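Progress Report: Skellport Gripper Kit Evaluation
Submitted to the Dordale Equipment Fund
Prepared by Efren Lacson, Aquino Workshop
Jan 15, 2022

Status

The evaluation is on schedule. The kit arrived complete, both arms are mounted, and the first block of trials is finished. We have spent less than planned on fixtures and more than planned on cables. The overall budget is unchanged.

What we are reviewing

Skellport sells the kit as an add-on for small bench arms. It includes a two-finger gripper, a wrist camera, a mounting plate, a control box and the software that ties them together. The fund asked us whether the kit is a sensible purchase for shops that sort and pack small parts and have no engineer on staff. We are testing it next to our older Jendis gripper, which has been in daily use here and which our operators know well.

Work completed

Installation took 2 days. Most of that went to the mounting plate, which did not match the bolt pattern on our second arm. We drilled a new plate in the shop. Skellport has been told and says a revised plate is in the works, but we have not received one.

We then ran 60 pick trials with the Skellport gripper, using parts from our regular stock. Each trial was one part taken from a tray and placed in a bin. The operator loaded the tray, started the program and wrote down the outcome by hand. Camera pictures were saved for every trial.

The gripper itself is well made. The finger pads come off with a single screw and go back on in the same position, so there is no need to recalibrate after cleaning. The Jendis needs a full recalibration each time. Operators noticed this right away and it is the main thing they like about the kit.

Flat parts remain the weak point. The fingers tend to push thin washers along the tray before closing on them. A sloped insert for the tray helped, and we will include the drawing with the final report.

Camera and software

The camera has a fixed lens. At normal working height the picture is good enough to tell our parts apart. Very close up it loses all detail, and the software gets no useful outline from a blurred picture. The manual gives a working range but does not say what the program does outside it. We asked Skellport and were told that the last good position is held until the arm backs away. That should be in the manual.

Setup screens are clear. The log export is poor: it writes a separate file for each run, and the columns change order between versions. We lost 20 hours to sorting this out and have written a small script that joins the files. Any buyer without someone who can do this will have trouble keeping records.

Open items

The revised mounting plate is still outstanding. We need 2 spare cable sets, as the supplied ones rub against the wrist joint. The Jendis comparison trials have not started, and the washer trials need to be repeated with the sloped insert in place.

Next period

We will run the Jendis trials on the same parts and with the same operators. The final report, with costs and a purchase recommendation, will reach the fund in April. No change to the grant terms is requested.
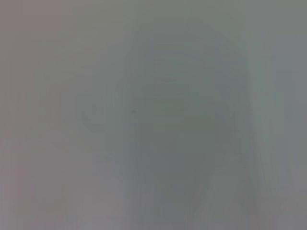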